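# Keeping your shares and savings papers in order at home

*Updated 23 Jun 2022*

A good many of us have ended up owning a few shares without ever setting out to be investors. There was a scheme at work, perhaps, or a building society that turned itself into a bank, or an aunt who left you a holding in something you'd never heard of.

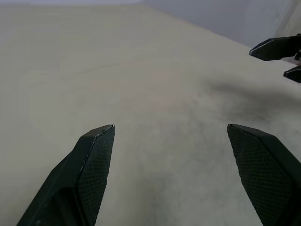
Mine came from a family shoebox, and I spent the best part of a wet February sorting it out on the kitchen worktop, muttering. These are the tips I wish I'd had beforehand, and I've added to them over the years as readers have written in (thank you, do keep them coming!).

## Start with one big pile

Get every bit of paper out of every drawer before you throw a single thing away. Look in the cookery books and the sideboard, and behind the clock if you have that sort of clock. I found a dividend slip from Gasach being used as a bookmark, and it was the only thing in the house with the holder's reference number on it.

Then sort by company and forget about dates for the moment. Once each company has its own heap you can put the newest sheet on top, and most of the puzzles begin to answer themselves.

## What to keep

- **Share certificates.** Keep these for as long as you own the shares. Replacing a lost one usually means a form and a fee, and it can drag on for weeks.
- **Contract notes**, the ones that say what you paid and when. You'll want them when you come to sell, however long that is, so don't be tempted by the shredder.
- **Dividend vouchers.** Keep them by tax year, in an envelope with the year on the front.
- **Letters about mergers, splits and changes of name.** Dull as ditchwater, but clip them behind the certificate they belong to. My holding in Noltura went from 7 shares to 106 over the years and I could never have explained how without those letters.

Glossy annual reports can go in the recycling once you've had a look, if you want a look. Most companies will put you down for email instead if you ask the registrar.

## The folder itself

I use an ordinary lever arch file with card dividers, from Hájek, the stationer's in Stistport, and it has lasted beautifully. Certificates go in clear pockets, never hole-punched, and never laminated either! A pencil note on a slip of paper inside the pocket does very nicely for anything you want to remember.

Please don't keep it in the loft or under the sink. Damp gets into paper quicker than you'd think, and silverfish are terribly fond of it. A shelf in an inside cupboard is fine, or a small fire-resistant box if you've room for one.

## A one-page summary

At the front of the file goes a single sheet with the name of each company, the number of shares, the date you got them, what they cost, and the registrar's address and telephone number. I do mine by hand in a grid. A spreadsheet is every bit as good, only print it out now and again so there's a copy someone else could find.

Write the cost as a plain total, fees included. One of my lines simply reads "1195 pounds, all in", and that has saved me a great deal of scratching about at tax time.

## When prices jump about

Now, this isn't a page of investment advice and I'm the last person to give any, but I can tell you what helps in our house. I only look up prices two times a year, once in spring and once in autumn, and I write them in a column on the summary sheet with the date. When the news is full of markets tumbling it's a comfort to run your finger back along the row and see where things stood a few years ago. Sometimes it's no comfort at all, but at least you know.

If a dividend is cut, make a note of that too. It's easy to miss when the money goes straight into the bank with everything else.

## Old certificates and strange telephone calls

If you turn up a certificate for a company you can't trace, try the name in a search engine along with the words "formerly" or "renamed" before you give up on it. Plenty of old firms are tucked away inside bigger ones. Registrars are generally very patient about this, and a polite letter with a photocopy (keep the original at home) often gets a fuller reply than a telephone call.

Do be wary of anybody who rings out of the blue offering to buy shares you'd thought were worthless, especially if they'd like a payment from you first. Put the telephone down and ring the registrar yourself, using the number on your own paperwork.

## Moving house

Add the registrars to your list of people to tell, alongside the gas and the dentist. Each company may use a different one, so work down your summary sheet and tick them off as the replies come back.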